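Home Kitchen Garage Yard Laundry Shop

Bin Day: sorting the big metal bin in the garage

By Tâm Hứa
March
225 shares | 7 comments

Quick one today, kids home at three. Got asked again about the catch-all bin so writing it up properly. The big open metal one that everything gets dropped in. You have one too, maybe yours is a tub or an old trough. Same rules.

First. Empty it all the way. Not half. Half is how mine got so bad, I'd take the top layer out, feel great, and the bottom layer stayed there till the next year. Lay an old sheet on the driveway and tip or scoop everything onto it.

Piles. I do keep, wash, trash, belongs to somebody else. Don't make more piles than that, you'll stand there holding a flip flop for ten minutes.

Sand toys go in wash every time, even when they look fine. Sand hides in the hollow handles. Hold the toy blade up, rap it on the step, then flip it and do the other end. Bucket of warm water, squirt of dish soap, old toothbrush for the ridges. Dry them in the sun but not all day – cheap plastic goes brittle and then you have shards, ask me how I know.

Wrappers and foil packets. Check every one before it goes in the trash. I've found half a granola bar, a battery and a perfectly good pack of seeds. Anything with food in it goes straight out of the garage, tonight, because mice. Anything unopened, look at the date.

Fake fruit and play kitchen stuff. Soft ones squeeze out under water, if brown water comes out of a hole it's done, toss it. Hard ones wipe with vinegar and water. Labels and stickers come off with a bit of cooking oil, leave it 2 minutes, then rub with your thumb.

Now the bin itself.

Sweep the bottom with a dry brush first. If you wet it straight away you get mud in the corners and it takes twice as long. Then a damp rag, corners last. For the gray scuffs I use Okby paste, the one in the flat tin. Small dab, circles, wipe off. It won't bring back coating thats already gone so don't scrub for an hour hoping.

Worn patches. On mine they get worst low down on the walls where stuff gets dragged past. Leave them if dry. If there's rust, fine sandpaper, wipe, then touch up paint. Two thin coats. Chambi sells a little bottle with the brush in the lid, any metal paint will do though.

Holes in the floor – leave them open! People tape them over so small things dont fall out. Then it rains in the garage, or a juice box goes, and you've got a pond. If you're losing marbles put a scrap of window screen over the hole.

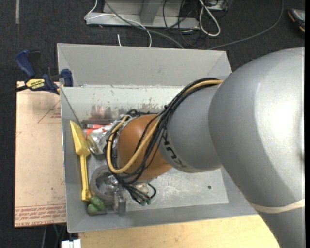

Putting back. Long things against the wall, standing or lying flat along it, never across the middle. Across the middle makes a bridge and everything piles on top of the bridge. Small lumpy things go down one side together. Leave part of the floor bare, I mean it. If you can see metal you can find stuff. Once you can't see metal it's time to do this whole page again.

Crinkly packets on top or not at all. They slide under everything else.

A liner is nice if the noise drives you nuts. I cut down an old Skusivon bath mat. Rubber side down. Lift it out once a month and shake it or you'll grow things under there.

Also wear gloves for the scooping part, sheet metal edges bite. The cheap grippy ones from the Clakdale hardware store are fine.

Whole job is one Saturday morning if you start before coffee wears off. Next week is the paint shelf, send me your dried up lids problems.

2,003 views | 7 comments | Share | Print | Save

Older tips Newer tips Back to Garage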